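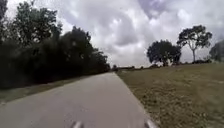 OPINION | FIELD ROBOTICS

Collect the dull miles too

By Rianne Visser

Most people who gather driving examples for outdoor robots want trouble. They ask for crowds, dogs, curbs and bad crossings. An empty asphalt path under a cloudy sky gets deleted to save storage. I think that is a mistake, and I made it myself for most of a season.

Our project, Storkus, had 966 recorded runs by April. We threw out every stretch where the operator barely touched the stick. The model we trained on the remainder drove like a nervous person. It slowed for dark bushes and steered away from grass that was no threat to it.

We put back 33 of the plain runs and trained again. The swerving mostly stopped. Holding a line beside a soft left edge, where asphalt blends into weeds, is a skill like any other, and the model had hardly seen it done.

The usual objection is that easy footage drowns out the hard cases. It can, if you pour it all in. So sample it. Keep gray days and sunny ones, straight paths and slight bends, and label the edges with the same care you give a busy corner.

Operators should hear this as well. Ours had learned to hurry through quiet parts because they knew we would cut them. Their steering got sloppy there, and a model copies sloppy steering as faithfully as good steering. We now ask for 30 minutes of quiet path on every shift.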